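도스테뭄(Dostemum) 공략 자주 묻는 질문

마지막 수정: 2022년 9월 22일 목요일

댓글과 메일로 반복해서 들어오는 질문을 모았습니다. 광고 문구나 스토어 별점은 믿지 않는 편이라 직접 해 보고 확인한 내용만 적습니다. 확인하지 못한 것은 모른다고 씁니다.

도스테뭄은 어떤 게임인가요?
방마다 숨은 물건을 찾아 조합하고 문을 여는 모바일 방탈출 게임입니다. 스토어 설명에는 방이 50개라고 나와 있습니다. 그런데 뒤쪽 방 10개는 앞에 나온 방의 벽지와 가구 위치만 바꾼 것이라, 이걸 새 방으로 쳐야 하는지는 의문입니다.

힌트를 사야만 깰 수 있나요?
아닙니다. 힌트 없이 마지막 방까지 갔습니다. 힌트 하나에 코인 300개가 드는데 내용이 "책장을 다시 살펴보세요" 수준입니다. 책장이 눈앞에 있는데 그걸 누가 모르나 싶습니다. 3,000코인 묶음이 할인이라고 계속 뜨지만, 저는 할인이 끝난 화면을 한 번도 본 적이 없습니다.

화면을 아무리 눌러도 물건이 안 집혀요.
터치 판정이 좁습니다. 물건 한가운데를 짧게 누르고, 안 되면 화면을 두 손가락으로 벌려 확대한 다음 다시 누르세요. 개발사 공지에는 6월 업데이트에서 고쳤다고 되어 있는데 제 기기에서는 차이를 느끼지 못했습니다.

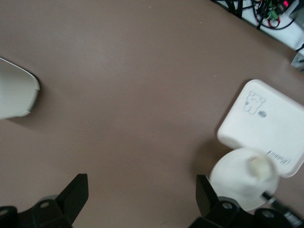 서재 방의 책상은 어떻게 푸나요?
서랍부터 여세요. 많은 분이 책상 위 물건만 붙들고 시간을 보내는데, 위에 놓인 것은 거의 다 장식입니다. 사진의 회갈색 상판처럼 넓고 밋밋한 면에 물건이 몇 개 흩어져 있으면 눈이 자연히 물건 쪽으로 갑니다. 게임은 그걸 노립니다. 서랍 안쪽 바닥을 두 번 누르면 열쇠가 나오고, 그 열쇠는 책상이 아니라 괘종시계에 씁니다. 시계 안의 톱니를 꺼낸 뒤 창가 상자에 끼우면 문이 열립니다.

괘종시계 시각에 의미가 있나요?
공략 영상 중에는 시곗바늘이 정답이라고 하는 것이 있습니다. 저는 바늘을 그대로 둔 채 통과했습니다. 적어도 서재 방에서는 필요 없습니다.

온실 방에서 물뿌리개가 사라졌어요.
사라진 것이 아니라 가방 두 번째 줄로 넘어간 것입니다. 가방 오른쪽 끝의 작은 화살표를 누르세요. 화살표 색이 배경과 거의 같아서 일부러 이렇게 만들었나 의심스럽습니다. 그래도 없으면 방을 나갔다가 다시 들어오세요. 진행 상황은 유지됩니다.

부엌 방은 순서가 정해져 있나요?
정해져 있습니다. 찬장, 수도꼭지, 벽걸이 달력 순서입니다. 달력을 먼저 넘기면 찬장이 잠긴 채로 남습니다. 독자 Myfanwy Pritchard 님은 순서를 바꿔도 됐다고 메일을 주셨는데, 저는 여러 번 해 봐도 재현하지 못했습니다. 다른 버전이었을 수도 있습니다. 같은 경험을 하신 분은 설정 화면 맨 아래의 버전 번호를 함께 보내 주세요.
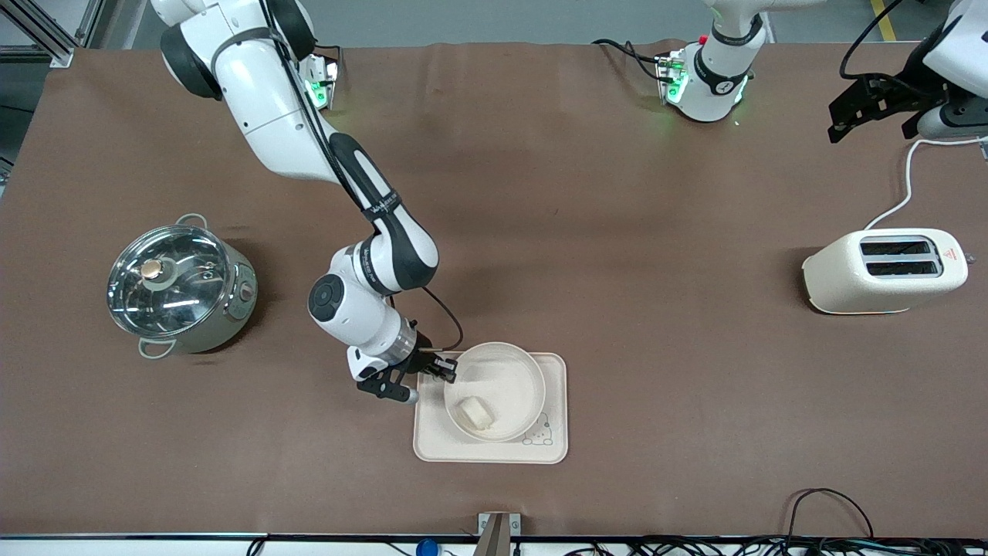 사진: Anayeli Villalobos

프리테티(Pritetti) 시리즈와 이어지는 이야기인가요?
팬들 사이에서는 그렇다고들 합니다. 근거는 두 게임에 같은 초상화가 나온다는 것 하나입니다. 제 눈에는 그림을 재활용한 것으로 보입니다. 개발사가 연결을 인정한 글은 찾지 못했습니다.

숨은 엔딩이 정말 있나요?
없다고 단정하지는 않겠습니다. 다만 있다고 주장하는 글마다 조건이 다르고, 실제 화면을 올린 글은 아직 못 봤습니다. Arlo Dunleavy 님이 댓글에 적어 주신 방법, 그러니까 마지막 문 앞에서 초를 모두 끄는 방법도 따라 해 봤지만 나온 것은 평범한 엔딩이었습니다.

기기를 바꾸면 진행 상황이 옮겨지나요?
계정 연동을 해 두었다면 방 진행도는 옮겨집니다. 코인은 옮겨지지 않았습니다. 고객센터에 물었더니 자동 답장만 왔습니다. 코인이 남아 있다면 기기를 바꾸기 전에 쓰세요.

무제한 코인 파일을 받아도 되나요?
받지 마세요. 이런 파일을 준다는 사이트는 대개 설문이나 다른 앱 설치부터 시킵니다. 질문 주신 링크도 그런 곳이었습니다. 앞으로 댓글에 올라오는 링크는 지우겠습니다.

틀린 내용은 어디에 알리면 되나요?
이 글 댓글에 방 이름과 막힌 부분을 적어 주세요. 화면 캡처가 있으면 확인이 빠릅니다.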